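Stirnley pauses two-armed kitchen trials after grip fault

November 30, 2018

Stirnley has stopped unattended running of its two-armed kitchen cell after one arm let go of a utensil while the other was still closing on it. The company calls the September fault a "handover timing event." Most people would call it dropping things. 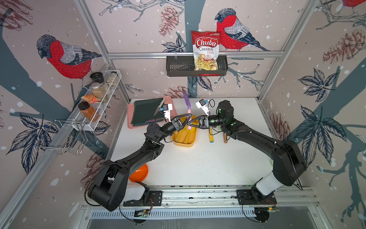 The cell, sold under the name Modurer, is meant to pass tools from one gripper to the other above a work table and put them back where they came from. According to a short notice sent to test sites, the left arm opened early on 23 handovers over a single night. The arms then carried on with the next steps of the program as if the pass had gone fine, and no alarm was raised until the morning shift came in.

That second part ought to worry buyers more than the first. Utensils fall in every kitchen. A machine that can't tell whether it is holding one is a different matter, especially when knives are among the things kept within reach. Stirnley says nobody was hurt and that the cell's enclosure "performed as designed," though the notice doesn't say whether the arms would have stopped if a person had leaned in.

Falia, which supplies the grip software, blames a delayed signal between the two controllers and says a patch is ready. It has been tested for 37 hours. The fault took more than 9 weeks of running to show up the first time, so that figure doesn't prove much.

Witkowska, the safety lab asked to look at the logs, has yet to publish anything. Until it does, test sites have been told to keep an operator at the stop button and run the arms at reduced speed. Stirnley still lists the Modurer on its website as "ready for unattended work" – the wording hadn't changed when we checked.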